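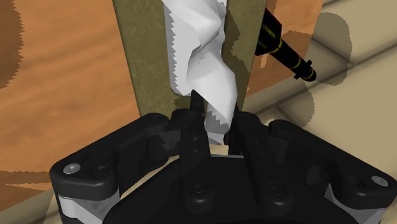 Pulling a tissue in simulation: what I did with my semester

Tanner Simard
Robot software project, final report
Supervisor: Nathalie Desjardins

Why tissues

My first pitch was stacking blocks, and Nathalie said (kindly) that she had read enough reports about stacking blocks. So I went home, had a cold, and came back with tissues. Pulling one out of a box is a nice small problem. You have to find something floppy and white, get both sides of it between your fingers, close without shoving it back into the box, and then pull in a direction the box doesn't mind. A person does it without looking. My controller needed most of February just to stop punching the cardboard.

Everything in this report is in simulation. I had hoped to get time on the real arm in the Lorbridge lab, but the queue was long and my code wasn't ready when my slot came up, so that's on me.

The setup

The simulator is the one our department keeps for the manipulation class. Gerrit Shabalala built the room I used: a wooden surface, a beige tiled floor, an olive green box with a tissue coming out of it. The camera view I work from is a close one that looks over the gripper, so the fingers take up a lot of the picture, and the two inner ones end up right on the tissue when a grasp is going well.

The tissue is a cloth mesh, and a pretty coarse one. You can tell from the jagged outline. I tried a finer mesh for one evening and my laptop fan made a noise I hadn't heard before, so back to coarse it went. The twisted part at the bottom of the tissue is what I grab, because it's narrow and the fingers can pinch it from both sides.

How the code is split up

There are 3 parts, each its own process, talking over plain messages:

Perception takes the camera image and gives back a point and a direction.
The planner turns that into a path for the hand.
The controller follows the path and decides when to close and when to pull.

I kept them separate mostly so I could restart one without killing the others. Best decision I made all semester! The planner crashed constantly in the first few weeks and the simulator just sat there waiting politely for it to come back.

Perception

I started with a color threshold. White tissue, green box, how hard could it be? Well, the tissue has gray creases and the tiles are a light cream, so my mask happily included a big piece of floor. I spent two days tuning numbers before Nnamdi Tamuno looked over my shoulder and asked why I wasn't using depth. The floor is much farther away than the tissue. So now I throw away everything past a set distance, then threshold, then keep the biggest blob that's left.

From the blob I compute a width for every row and look for the narrowest stretch that still has cloth above and below it. That's the grasp point. The direction comes from fitting a line through the middle of the blob. It isn't fancy and there's no learning in it, but it runs fast and when it's wrong I can draw it on the screen and see why.

The one thing it still gets wrong is the fingers. Once the hand is close, they cover part of the tissue and the blob gets chopped in two. My fix is to freeze the estimate when the hand gets near and do the last bit blind. Tove Dalsgaard, who was doing her own project on tracking, thinks this is cheating. I think it's fine as long as the tissue isn't moving (she's probably right, though).

Planning

The planner samples a few approach directions around the line from perception and drops any where the hand would touch the box or the table. At first I only checked the inner fingers against the box. The outer finger assemblies stick out a long way to either side, and I found this out by watching one of them sweep into the table with total confidence. After that I put simple collision shapes on every link.

Closing and pulling

I had 4 states: approach, settle, pinch, pull. Settle was a late addition. Without it the fingers arrived while the cloth was still swinging and closed on air. Now the hand stops, waits for a short pause, then closes slowly until the contact force on both inner fingers passes a threshold.

Pulling was where I lost the most time. If I pulled fast, the cloth slipped out. If I squeezed harder, the simulator let the fingers sink into the mesh and then fired the tissue across the room, which was very funny the first time. What worked was a slow pull with the force limit turned down and the solver step made smaller.

Results

I ran 100 trials on the final version, with the box position and the tissue shape changed a little every time. A trial counted if the tissue came all the way out and was still in the fingers at the end. It got over 3 in every 4, which I was really happy with. The failures were mostly slips during the pull, plus a few where perception picked a fold near the opening and the planner couldn't find any way in that missed the box.

What I'd change

Write the logging first. I added it after midterms, and before that I was debugging from memory and some very sad notes on my phone. I'd also keep perception running through the grasp and mask out the fingers using the joint angles, which the simulator gives you for free. Gerrit already has a script that does most of this for another hand, and I only asked him about it in the last week.

The code and the trial logs are in the class folder under my name. The readme covers how to start the three processes. Start the simulator first or the planner will complain.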